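Speaker notes: "606 goes at one gear" (Thursday session, after the coffee break)

Start without the title slide. Say hello, say thanks to So-ying Lui for the invitation, and go straight in.

I work on Jaltora, our gear-fitting project at Raltasley, and I want to spend this slot on the bit I love most, the gathering of examples. Most talks give it one slide. I'm giving it nearly the whole talk! The learning system only knows what we show it, so every odd habit of ours ends up in there too.

The task: pick up a blue gear, bring it to a shaft, get the teeth to mesh with its neighbour, let go. A child can do it after a minute's fiddling. (Ask for hands up: who has ever fitted a gear by feel? Wait for the laugh.)

Say what counts as one example. A person steers the arm from start to finish, and we save the camera views and the arm's movements together. We have 606 of these now. Petrică Furtună did the first 62 over a single weekend and his wrists have forgiven me, I think.

PAUSE. Next two slides, give people time to look.

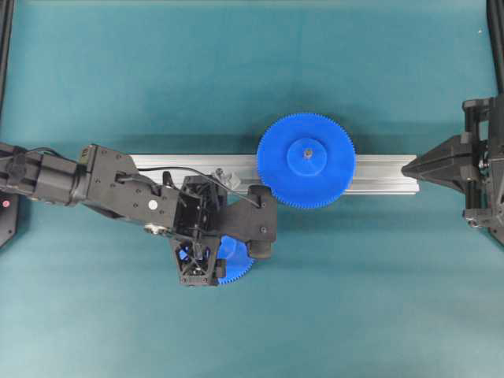
Same job, same blue gears, second view:
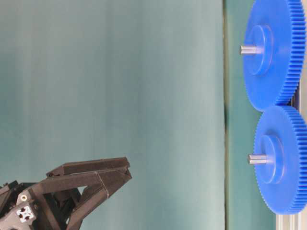 Now the mistakes, which I'm very fond of. In our early sets we threw away every run where the teeth clashed. Lovely clean data, and the arm had no idea what to do when it missed. So we put the clumsy ones back in, as long as the person recovered, and we asked people to miss on purpose now and then. Big change, and you could see it the same afternoon.

Second mistake: everyone began from the same spot. We now move the start for each run, using a little list pinned next to the desk. There are 12 starting places on it and people tick them off as they go. Very low-tech, works a treat.

Mention speed. New people rush because they think quick is good. I tell them to go at the pace of threading a needle. (If short of time, skip the bit about the Haslinger trial and go to the clip.)

Haslinger trial: different gears, different room, same way of steering. Almost all of our notes on how to save a bad run carried over. The labels did not, and I spent a week renaming files. Write your labels down before you start, please!

Play the clip. Keep quiet while it runs, it is only 2 minutes.

Then questions. If someone asks how many examples are enough, say I don't know yet and ask what they've found. Lallura people are in the room and will have views on this, so look over at them.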